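# Chapter 2: Setting a Place

A meal starts with the plate. Before any food is served, the person laying the table decides where each plate will sit and how much room to leave beside it. 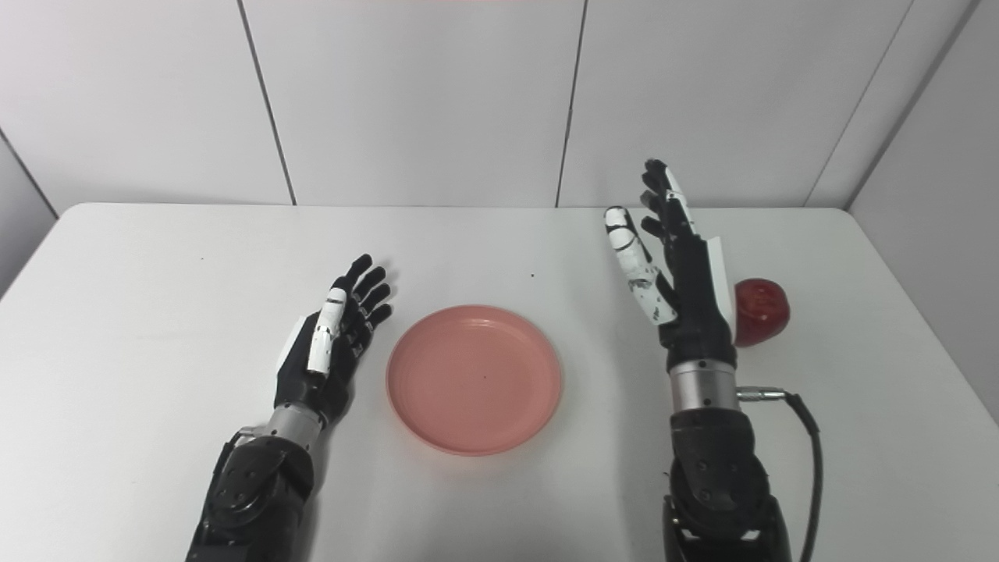 In this chapter you will learn to place a plate, pick one that suits the food, and serve fruit at the table. A shallow plate with a raised rim works well for sliced fruit, and a deeper dish is better for anything with juice.

Read pages 59 and 60 before you begin the first exercise. You will need one plate, one piece of fruit and a clear stretch of table.

**Words to know:** rim, base, place setting, serving side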